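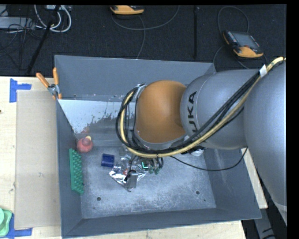
출시일 그거 좀 밀리면 어떠냐, 다 만들고 내는 게 맞지 않냐는 댓글이 지난번 글에 달렸다. 추천도 제일 많이 받았고. 반은 동의한다. 나머지 반 때문에 이 글을 쓴다.

연기 자체는 괜찮다. 진짜로. 내가 화나는 건 예약 구매다. Waltik이 '로차(Rocha)' PC판 예약을 받기 시작한 게 5월. 그때 상점 페이지에 날짜가 딱 박혀 있었다. 그거 보고 결제했다. 그런데 날짜는 사라졌고 지금은 "추후 공지". 돈은 5월에 나갔는데 물건은 추후 공지. 다른 업종에서 이러면 다들 가만히 안 있는다.

게임은 왜 봐주나. 습관이 돼서 그렇다고 본다. 예약 특전이라고 주는 게 무기 스킨 하나, 사운드트랙 몇 곡. 디지털판은 품절도 없다. 재고가 무한인 걸 미리 줄 서서 사는 셈인데 나도 샀으니 할말은 없다. 스킨이 예뻤다.

연기 공지도 문제다. "최고의 경험을 위해". 지난번에도 이 문장이었고 그 전에도 이 문장이었다. 뭐가 안 됐는지는 한 줄도 없음. 최적화인지, 멀티 서버인지, 키보드 조작인지. PC 유저는 그게 제일 궁금하다. 그래픽카드를 지금 바꿀지 말지가 거기 달려 있으니까. 권장 사양표도 아직 안 나왔다. 예약은 받으면서 사양표는 없다? 이건 순서가 거꾸로다.

Niritz는 작은 회사인데 이걸 훨씬 잘한다. '무다노(Mudano)' 연기할 때 개발 게시판에 남은 버그를 공개했다. 2307개. 부끄러운 숫자다. 그래도 올렸다. 한 달 뒤에 200개, 그 다음엔 41개, 마지막 글에는 11개 남았고 그건 출시 후에 고치겠다고 적었다. 욕하는 사람이 없진 않았는데 환불하겠다는 글은 거의 못 봤다. 기다리는 쪽에서도 뭘 기다리는지 아니까 견딜만했다.

규모가 다르다는 반론, 나올 거다. 주주도 있고 콘솔판 일정도 얽혀 있고. 안다. 버그 목록을 통째로 까라는 얘기까진 안 한다. 대신 최소한 이 정도는.

- 날짜가 바뀌면 예약자한테 메일부터 보낼 것. 나는 커뮤니티 보고 알았다
- 환불 버튼을 공지 바로 밑에. 고객센터 메뉴 네 번 타고 들어가게 하지 말고
- 사양표 없이는 예약 받지 않기

마지막 건 상점 쪽에서 규정으로 막아도 된다고 생각한다. 개발사 양심에 맡겨봤자 안 바뀐다.

"그럼 예약을 안 하면 되잖아"도 매번 나오는 말인데, 맞는 말이긴 하다. 근데 소비자가 조심해야 된다는 거랑 파는 쪽이 그렇게 팔아도 된다는 건 별개다. 둘을 섞으면 얘기가 항상 사는 사람 탓으로 끝난다.

콘솔로 먼저 한 사람들 얘기 들으면 게임은 좋다고 한다. 그래서 더 짜증. 좋은 게임이면 더 당당하게 어디까지 됐다고 말해도 될텐데 왜 숨기는지 모르겟다. 스포일러는 이미 다 당했다. 엔딩까지 안다.

환불은 어제 신청했다. 스킨은 포기. 처리까지 며칠 걸린다는 자동 답장이 왔고 거기엔 또 날짜가 없었다. 사양표 나오면 그때 다시 살지 생각해 본다.

2020년 8월 8일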